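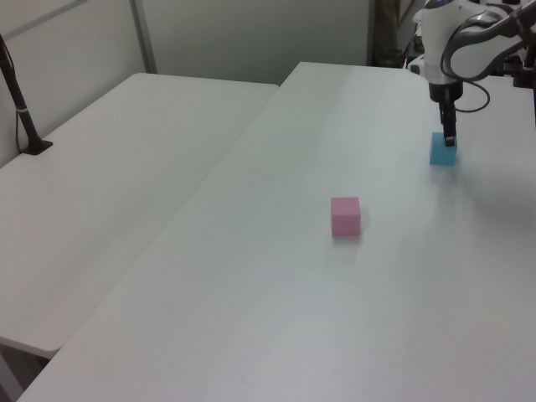

Small foam blocks are my favorite craft supply of the year and I need to talk about them. Thread!

1/ It started when Geert Bakker gave me a bag of offcuts from his cushion workshop in Sarnby. I wanted to try cutting cubes. Just cubes! I now own 138 of them and I'm still going.

2/ Color first. Pink and light blue are the two I keep coming back to. Put one of each on a plain white table with a good gap between them and they look like candy. I could stare at that for a whole afternoon (and I have).

3/ Cutting: long snap-off blade, fresh edge, metal ruler. Slow strokes, let the blade do the work. If you press down hard the foam squishes and your cube comes out with a waist. My first 18 all had waists. I kept them anyway, they're very sweet.

4/ A bread knife works better than you'd think on the thick sheets. Scissors don't work at all, please don't try scissors.

5/ Ok, light. Overhead light makes the top of a pink block look so much paler than the front. Same foam, same dye, two pinks! I spent ages trying to match a paint to it before I figured out I was matching the wrong side.

6/ And if your tabletop has a bit of shine, a light blue block will put a faint patch of blue on the surface next to it. Tiny thing, makes me happy every time.

7/ What are they for? So far: stacking, sorting games with my niece, stamping (dip a face in paint, press, lovely soft square), and holding a wobbly shelf level for almost 3 weeks.

8/ The stamping deserves its own post. We did a whole paper tablecloth for the Plerkum street lunch in September, 255 squares, pink and blue with the odd purple where we got careless. The purple ones were the best ones.

9/ Storage – a shallow tray with a lid, one layer, out of the sun. Frans Van Wijk left his on a windowsill all summer and the blue went sort of gray. Still nice, but not what he was after.

10/ Next I want to try a really deep green. If anyone has dyed white foam at home and liked how it came out, tell me everything. What dye, how long, did it go all the way through or just sit on the outside?

11/ Also taking ideas for what to do with the 18 with waists. My niece says chess pieces and I think she might be right!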